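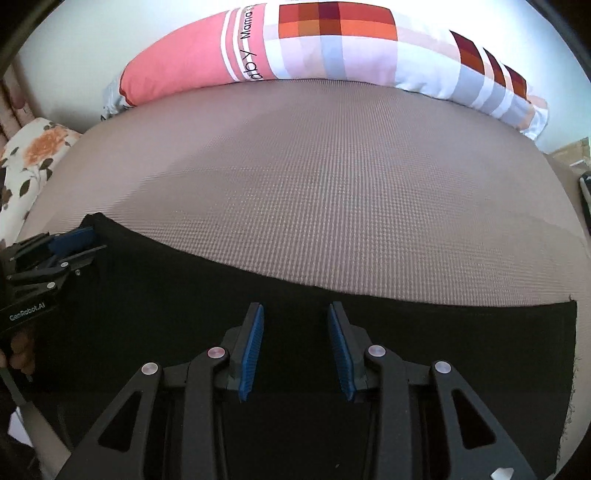 Folding on the bed: notes on method

January 2, 2005

I fold laundry on the bed in the back bedroom and have done so since we moved in. The dining table is the obvious alternative and I gave it a fair trial in September. It is the right height, but it is 40 inches across and the varnish is slick. A T-shirt laid on it slides as soon as you pull a sleeve. Large pieces hang over both sides and drag themselves off onto the floor. I went back to the bed after a few weeks.

Several people have asked me how I do the big dark pieces, so I am writing it down once.

The surface

The woven cover on this bed is taupe with some mauve in it, and it has a fine ridged grid. The grid matters more than I expected when I bought it. Cotton grips it a little, enough that one edge stays where you put it while you work on the other. The ridges also run straight from the pillow toward the foot, so I use them as a ruler. If the side of a cloth follows a ridge, it is square to the bed. If it crosses three or four of them, it is not, and the finished fold will have a tail sticking out of one corner.

The cover is the Serkenell one, medium weight. Soledad Arellano has the heavier version and reports that the ridges are too deep and leave a pattern on linen. I have not tested this. She irons her linen and I do not.

A flat quilt would also work, provided the stitching is not puffy. Chenille is no good. Satin is worse than the table.

The pillow

The long pillow stays at the head, against the wall. I used to move it to the chair before starting, and then put it back, and then move it again for the second load. Now I leave it and treat it as a boundary. The space between the pillow and the piece I am folding is kept clear. Finished items do not go there. They go directly into the basket on the chair, because a pile on the bed always gets swept up by the next big cloth.

The pillow's cover is a busy one: coral pink with the word "Mama's" on it, checks in red and orange beside it, and paler blocks below them. It came from Lucimara Siqueira, who was clearing a closet. The loose fabric at the ends has never tucked in properly. I have considered taking it in and decided against it, as the pillow inside is due to be replaced and I don't know what length the next one will be.

Large dark cloth

Black cloth is the hardest thing to fold well in that room. The walls are a pale whitish green and the light is decent, but black hides its own creases and its own hem. My procedure is as follows.

Spread the cloth over the near half of the bed, the half you are standing at. Do not center it on the mattress. Reaching the middle of a wide bed forty times in an evening is hard on the lower back, and you lose sight of the far corners.

Find the far left corner first and pin it with one hand. With the other hand, work along the far edge to the right, pulling lightly until the edge lies along a single line of the weave. Black on taupe gives good contrast at the border even when you can see nothing inside it.

Smooth from the far edge toward yourself with a flat palm. Go over it twice. On the second pass you are feeling for ridges that belong to the cloth and not to the cover. With practice these are easy to tell apart – a crease in the cloth moves under the hand and the weave stays put.

Bring the near edge up to the far edge. Let go of it only when both corners are matched. If one corner is short, the piece has shrunk unevenly, and no amount of tugging will fix that. Split the difference and carry on.

Fold left to right, then again if it needs to fit the narrow shelf. Press the air out with the forearm.

Lint

A dark cloth on a pale woven cover will pick up whatever is on the cover. I shake the cover out of the window before starting and run a brush along the ridges, with the grain. Brushing across the grain only packs the fluff deeper. I use the Bisteletti brush with the short bristles. The long-bristled one bends over the ridges and does very little.

Blacks are also folded first, before towels. For a year I did it the other way and spent the time I saved picking white threads off my trousers.

Times and quantities

A normal load in this house takes me nearly 8 minutes on the bed. Sheets are extra. The basket I use is a plain one from Honorato and it holds a full load of mixed clothing if the trousers are laid flat at the bottom and the rest stood on edge. Standing things on edge lets you pull out one shirt without disturbing the others, and it shows immediately when something has been folded badly.

Things that do not get folded there

Fitted sheets. I do these standing up, corners over the hands, and then lay the result down for the last two folds.

Floral fabric and anything else waiting to be sewn. It stays beside the bed until I have time for it. It has already been measured and I don't want new creases across the chalk marks.

Sweaters go on top of the dresser, on a towel. The weave catches on loose knits. I pulled a thread in a gray cardigan that way and had to work it back through with a crochet hook.

Open questions

I still don't have a good answer for very long pieces, such as the curtains from the front room. They run past the foot of the bed and the weight of the overhang pulls the whole length down. Lucimara folds hers in half over the shower rail first and then brings them to the bed. I tried it with one panel and it came out square, but the rail is not strong and I would not hang both at once.

The other question is height. The mattress is low, and after two loads I notice it. Blocks under the legs would help, but then the cover no longer reaches far enough down the sides and the storage boxes show. Soledad kneels on a cushion. I will try that next and add a note here if it is any better.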